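I've spent most of this month teaching a robot to pick things up, and I've got opinions now.

When I signed up for the Kashyap project I assumed the teaching bit would be clever. You'd type something, maths would happen, the arm would get on with it. What you do instead is pick the thing up yourself, by remote control, over and over (and over), while the computer writes down where every joint was. Then you hand it the lot and hope. We're aiming for 300 good runs before anybody tries training on them, and as of this morning I'm on 27. Don't laugh, I was on four at the start of the week!

## Driving it

The controls took me ages. Gaurav Awasthi, who did the same job at Akgate before he moved over to us, sat with me for the first afternoon and kept saying "slower". I thought I was being slow. I watched my early runs back and I look like someone swatting a wasp. The trouble is that the arm copies you faithfully, so every dither goes into the data too, and if you hover for ages deciding which side to come in from, you're teaching it to hover.

His best tip was to decide on the grasp before touching the controls and then just do it. If it goes wrong, bin the run and start again. I was keeping loads of wobbly ones at first out of pure stubbornness, and I've since deleted most of them, which hurt.

The other thing I've had to unlearn is using my own eyes. I kept leaning over to peer into the bag, and of course the robot can't lean over and peer. So now I try to drive from the camera views only. It's horrible for the first hour and then something clicks and you start to feel where the fingers are.

## Out of the bag

The current task is a paper bag with a few bits in it: a blue bottle, a scrunched-up tissue and a rock. Bags are much meaner than tabletops. The sides get in the way of the arm, everything's in shadow, and you've got to come in from above whether you like it or not. I like the bottle best because the neck gives you something to line up on. The rock and I are not friends.
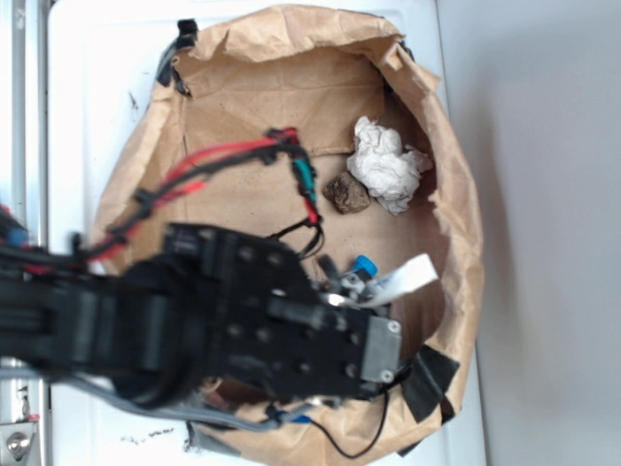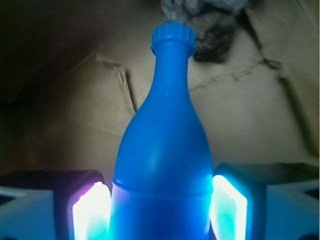
The bottle between the fingers, and then the bag from further back:
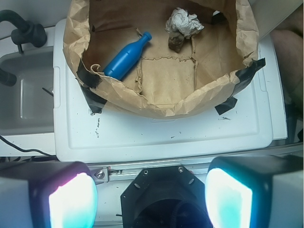 ## What's next

More of the same, mainly. Gaurav wants the bits moved about between runs so it doesn't just memorise one layout, and I'd like to try a second person driving for a day in July to see how different our styles are. If you've done this sort of thing and have a cure for a stiff thumb, the comments are open.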